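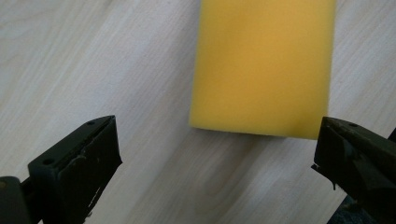 **Werkstattbuch, Donnerstag, nach der Mittagspause**

Leimversuche, zweite Runde. Zur Erinnerung für alle, die den ersten Eintrag überblättert haben: Wir kochen Hautleim, weil der Kunde in Trunville seinen Notenschrank »wie damals« geleimt haben will. Damals hat es offenbar nach nassem Hund gerochen.

Ansatz: Granulat über Nacht gequollen, ein Teil Leim auf 2 Teile Wasser. Wasserbad auf kleiner Stufe. Das Thermometer von Clendine zeigt seit Juni Werte an, die ich höflich als Vorschläge behandle. Habe deshalb mit dem alten Glasthermometer gegengemessen und die Differenz auf den Deckel geschrieben. Bitte nicht wieder abwischen.

Offene Zeit: enttäuschend. Auf dem Datenblatt steht »bis zu 2 Minuten«, bei mir war die Haut da, bevor ich die zweite Zwinge in der Hand hatte. Die Werkstatt war allerdings auch kalt, und die Zwingen lagen im Nebenraum, was man dem Leim nicht vorwerfen kann. Nächstes Mal Teile vorwärmen, Zwingen vorher einstellen, Tür zu.

Proben:

- Esche auf Esche, Längsholz: hält. Bruch im Holz, Fuge unbeeindruckt.
- Esche auf Fichte: hält, Fichte beleidigt.
- Hirnholz stumpf: hält nicht. War klar, wollte es trotzdem sehen.
- Mit Harnstoff gestreckt: längere offene Zeit, dafür nach 30 Minuten unter der Zwinge noch verschiebbar. Für den Schrank denkbar, für meine Nerven weniger.

Zur Oberfläche. In Brimonby wollen sie neuerdings alles hell und »möglichst unbehandelt« und gleichzeitig rotweinfest. Ich habe drei Mal erklärt, dass das zwei verschiedene Tische sind. Mein Vorschlag bleibt Seife, dünn, mehrfach, mit Zwischenschliff. Das Hartöl von Mykhailiuk feuert mir zu stark an, auf dem Musterbrett sieht es nach Honigbonbon aus.

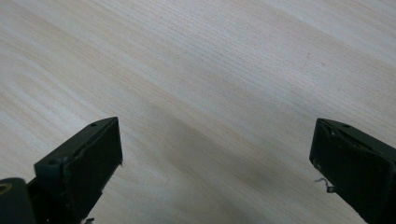

*Helle Holzfläche, Maserung im Licht. Rechts oben spiegelt es.*

Leimtopf steht im Kühlschrank, unteres Fach, beschriftet. Wer ihn für Brühe hält, ist selber schuld. Schleifpapier in 2000er Körnung ist alle, nachbestellen. Die Scherproben morgen noch einmal mit vorgewärmten Teilen, dann rufe ich in Trunville an und sage etwas Unverbindliches.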